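This site uses cookies to remember your login and to count visits. Accept all | Manage settings

Descaling a hand-lever machine in a hard water area – how often?

kettleside
May 21, 2025

I've moved to a place with very hard water and I'm trying to work out a sensible routine for my lever machine. In the old flat I descaled it twice a year and never saw much come out. The water report for the new postcode gives 300 mg per litre as calcium carbonate, and the kettle has a white crust on it after 2 weeks.

The manual says "descale regularly", with no number. The shop I bought it from says monthly. A bloke at work says never, just use bottled water. I make two coffees a day, three at weekends, and I switch the machine off in between.

What do people in hard water areas do in practice?

greybasin

Don't descale monthly. Every time you put acid through a boiler you take a bit of something with it, and on older machines that can be the plating. I had a Stisumine for years and the boiler was ruined by citric acid, not by scale. The previous owner had been at it every few weeks.

Sort the water out first. A jug filter with a softening cartridge will get you a long way if you change the cartridge when it's due and don't leave it until you remember.

fourthshelf

I disagree with some of that. Citric acid at the right strength, left in for twenty minutes and rinsed properly, won't ruin a boiler. What ruins boilers is people using double the dose and going out for the afternoon. I've done mine every two months on unfiltered water and the inside looks fine.

Jug filters are all right but they wear out much faster in hard water than the box says. The figure on the packet assumes something a lot softer than 300.

greybasin

"Looks fine" through a filler hole with a torch doesn't tell you much. You can't see the element properly on most of them.

fourthshelf

I had the element out last August to change the seal. It had a thin grey film on it and no scale.

pumpless

What boiler material is it? It makes a big difference. Stainless will put up with nearly anything you'd use at home. Copper and brass need more care, and aluminium shouldn't have the strong stuff anywhere near it. Kettleside, does the manual say?

kettleside

It's a Dredus, second hand. The manual says brass boiler, stainless element. I don't know what the last owner did with it.

pumpless

Brass is fine with citric acid if you keep it weak and don't boil it. I would do this:

1. Mix one level tablespoon of citric acid to a litre of warm water. Make sure it's all dissolved.
2. Fill the boiler cold, switch on, and switch off again when it's hot but not up to pressure.
3. Leave it fifteen minutes. Pull a little through the group.
4. Empty it completely. If the water comes out blue or green, that's copper, and you've left it too long or made it too strong.
5. Rinse three times with fresh water, then make a coffee and throw it away.

Take the shower screen off before you start and soak that separately in a bowl. Bits of loose scale get behind it otherwise and you'll be picking them out with a pin.

With your water I'd do it every three months to begin with. If hardly anything comes out, stretch it to four.

saltmarsh_two

Has anyone mentioned the group seals? Descaling dries them out. Food-safe silicone grease afterwards, a very small amount on the piston seals. I use the Kohlhase one in the little pot and it has lasted me years. You want a smear you can barely see.

Also, if the lever gets stiff it's nearly always the seals. People blame scale for everything.

fourthshelf

Agree on the grease. I don't agree that descaling dries the seals though. Heat does that. Mine go hard at the same rate whether I descale or not.

saltmarsh_two

Could be. I've always done both at once so I couldn't tell you which one it is.

northlanding

I gave up on all of this and mix my own water. Deionised from the car shop, plus a bit of bicarbonate and a bit of Epsom salts from a stock bottle. No scale at all and the coffee tastes better. It comes to less than bottled and takes five minutes a week.

greybasin

Check that the deionised water you're buying is meant for drinking. Some of it isn't, and it's stored in all sorts. I'd use distilled from a proper supplier or a small reverse osmosis unit.

northlanding

Fair point. I've switched to a reverse osmosis tap since, a Muvlow under-sink one. It wastes a fair amount of water down the drain, which I don't love. Still cheaper than a new boiler.

pumpless

One warning for anyone copying this. Very pure water with nothing added can stop level probes working, because they rely on the water conducting. It doesn't matter on a basic lever with a sight glass. On anything with an autofill it does.

kettleside

Mine has a sight glass and no autofill, so that's one less thing to worry about.

I did the first descale last night following pumpless's list. The water came out cloudy with white grit in it, no blue. There was a lot more grit on the second rinse than the first, so I did five rinses in the end. The shower screen had a ring of scale at the back that I hadn't noticed before.

I've bought the jug filter for now. I'll test the filtered water with strips each week and see how long the cartridge lasts before the number goes up.

greybasin

Sounds about right. Write the dates down. I keep a bit of masking tape on the underside of the machine with the last descale and the last seal change on it.

fourthshelf

Good result. I'd still say you could have gone straight to every two months and skipped the filter, but it won't do any harm.

Comments (3)

tinmug: Useful thread, thanks. My part of the country is as bad as kettleside's and I'd been using vinegar. The smell hung about for days and I could taste it in the milk. I've ordered citric acid instead.

lowtide_k: The manual for mine is different from what pumpless says. It wants the acid drawn through in small amounts with a pause after each. Check your own before you start, especially if it's still under guarantee.

oldhob: Nobody has covered the outside, so here is what I do. Hard water marks chrome just as badly as it furs up the boiler, and once the spots have dried on they take some shifting. Machines like the one in my photo, with a chrome base and a silver band round the black part, will show every splash. I wipe the chrome with a damp microfibre cloth after the last coffee of the day and dry it straight away. For old marks use a cloth dampened with weak citric acid, a minute at most, then plain water. Keep it off painted parts and anything with a sleeve or tape on it. The drip grate goes in the washing-up bowl with ordinary liquid and gets a going over with a toothbrush between the slots. 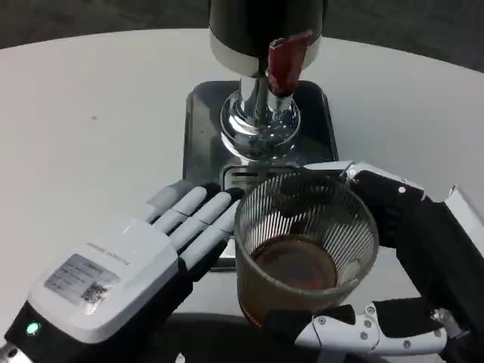
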